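4.2 Living with a busy print

I should admit my bias before going any further. I grew up in a house with brown fern wallpaper in the hallway, and I loved it, so when the Enberg survey forms started coming back in November I was quietly hoping that everybody else would love theirs too. They didn't, of course. Of the 153 households that sent a form back, plenty had strong words for whatever the previous owners had pasted up, and a few had used the margins to keep going after the box ran out (I read every one of those margins twice).

The word that came up most was "busy", and it gave me a lot of trouble. People used it for tiny sprigs packed close together and for enormous single blooms with bare background in between. My first go at coding the answers treated these as the same complaint, and that was a mistake. Small, fine-line foliage seems to bother people when they stand near it, at a sink or a desk. Big flowers bother them from the doorway.
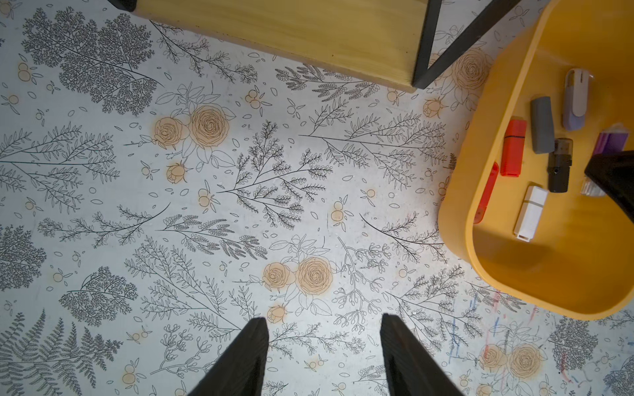 A reader of the first draft wrote in the margin that colour ought to come before scale, and that a grey fern with a bit of peach in it would never have drawn the same grumbling as a brown one, however close you stood. Fair point. I went back through the forms with that in mind, and there is something to it, although the people in the Evora flats complained just as loudly about their pale prints as about their dark ones.

Mixing prints is where it gets fun. The old advice in decorating books is to let one pattern lead and keep the other small and quiet, usually underfoot. I asked about this directly, and the households with two florals in one room were much more relaxed about it than I'd expected! Several said they had stopped seeing the floor at all once the walls were up.
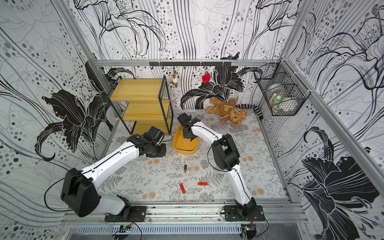
Figure 1. Large lilies on the walls, ferns on the floor covering.

We also ran nine home visits on the Uçar estate, 20 minutes each, mostly spent standing about in kitchens and being offered biscuits. The visits were good for catching what a form can't — where the chair faces, for one thing, or whether the patterned wall is the one you look at while you eat. Every visit finished with the same question, asked the same way. 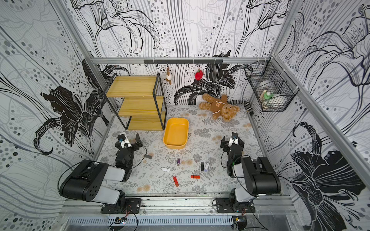

Would you choose this pattern again?
Only for a smaller room, and I'd want to see a full roll hung up first.

I liked that answer so much that I used it to reorganise the whole section. A sample square shows you a petal or half a leaf. It doesn't show you the repeat, and the repeat is what people end up living with.
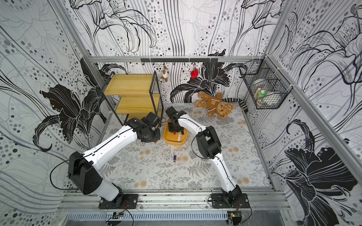

The Adunon showroom lends out full drops for a weekend, and the households that had borrowed one tended to write shorter, calmer answers. I wouldn't lean on that too hard. Anyone organised enough to borrow a drop of wallpaper and bring it back is probably fairly calm to begin with, and our form had no way to separate the two. The next version asks about borrowing on its own line, along with the distance from the wall to the nearest seat.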